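Ivcombe Barley Sugar Twists, Catering Jar

Ivcombe twists are a plain boiled sweet, pulled and cut by hand, and sold in a screw-top jar for shops, cafés and anyone who gets through a lot of them. The recipe dates from 1944 and has changed once, when we moved from malt extract to barley water.

Each jar holds 96 twists, individually wrapped in clear film. They are pale amber, lightly lemony and hard all the way through. If you want a softer sweet, look at the Zomia chews, which come in the same size of jar.

Flavours
Original barley
Ginger
Blackcurrant
Maeng (pear and toasted rice, developed with Jin-sol Ok and sold all year round)

Ingredients
Sugar, glucose syrup, barley water (contains gluten), citric acid, natural flavouring. Blackcurrant also contains concentrated black carrot for colour. Suitable for vegetarians. Made in a kitchen that handles milk and nuts.

Storage
Keep the lid on tight and the jar out of direct sun. Twists go sticky in a damp room, so a shelf above a kettle is a poor place for them. Once opened, use within 32 weeks. Please don't put them in the fridge.

Using them for baking
Crushed twists melt well for stained glass biscuits. Put them in a bag, hit them with a rolling pin and fill the cut-out holes for the last few minutes of baking. Ginger browns faster than the others. They can also be used as glue for gingerbread houses if you melt them slowly in a heavy pan, but the sugar is very hot and this is a job for adults.

Ordering
Sold singly or by the case. We make around 3000 jars between one June and the next, and blackcurrant usually sells out first. Trade customers should write to Tormod Söderlund for a price list. Empty jars can be returned with your next order and we will take the deposit off the bill. Lids are sold separately under Spares.

Page updated May 24, 2021
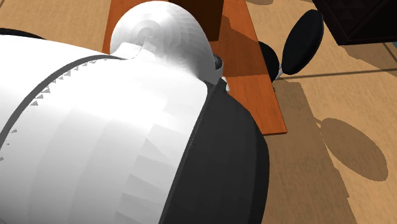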